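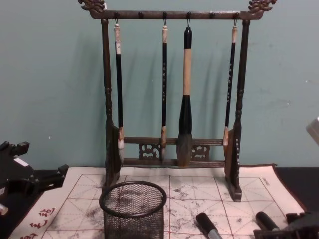

Hi Anca - the channel is in better shape than it was in March, so let me start with the good stuff. We closed the month with 2349 subscribers on the main Plelden channel, up from 1999 at my last report, and that's with one fewer upload than I'd promised you. The viewers who stick around are mostly the brush-and-ink crowd, the ones who'll pause a video to ask in the comments where a dark wooden brush rack with dragon-like curls on top came from, and they watch all the way to the end (I love them for it). I'd like to spend more of the summer budget on them and less on chasing the general "creative lifestyle" audience we wrote into the original plan.

## What went out

I finished 7 episodes of the interview series, all with people who make part of their living online. Hugo Fleury's is the runaway favorite: 2153 views in its first week, and still picking up a few every day. He talked very openly about sponsorship money, what he charges and what he's turned down, and I think people were hungry for that. I cut it down twice and it still runs long. I'm leaving it.

The short clips were a mixed bag. The ones I pulled from interviews did fine. The ones I shot on purpose as shorts mostly sat there, and I've stopped making them for now. If you'd still like a set number each month, tell me and I'll put them back on the schedule, but they do eat up most of a day each once you count the captions.

## Money

Your second payment came through and went where we said it would: editing, the new microphone, and travel for two of the interviews. I'm a little under on travel because one guest ended up joining by video call. I'd like to move what's left over into captions in a second language, if that's OK with you. I won't touch it until I hear back.

Ad income is still small. It covers the music license and the storage plan, and that's it. We did get our first real sponsor inquiry, from Jirketti, who make planners and notebooks. They want a mention at the start of three episodes. I've asked for the middle of the episode instead, and I've asked them to let me say what I think of the product. Waiting on their answer.

## What didn't work

The second channel. I know, I know - you warned me. I opened Skamon for the behind-the-scenes stuff and it split my time without bringing in anybody new. I've folded those videos back into the main channel as a playlist, and watch time there picked up a bit afterward. I'll leave the old page up with a note pointing people over.

I also missed the deadline for the podcast version. The audio on the first two episodes needs cleaning up, and I kept putting it off to get the next video out. Both are on my desk now.

## Coming up

- Three more interviews, two of them already recorded
- The podcast feed, starting with Hugo's episode
- A live Q&A with subscribers, probably on Were since that's where most of them chat anyway
- A proper media page, with rates, so I can stop writing the same email over and over

Could you let me know on the captions money and the shorts before I book the next editing block? A quick yes or no on each is plenty. And thank you for reading the rough cuts list last time, your notes on the titles helped a lot!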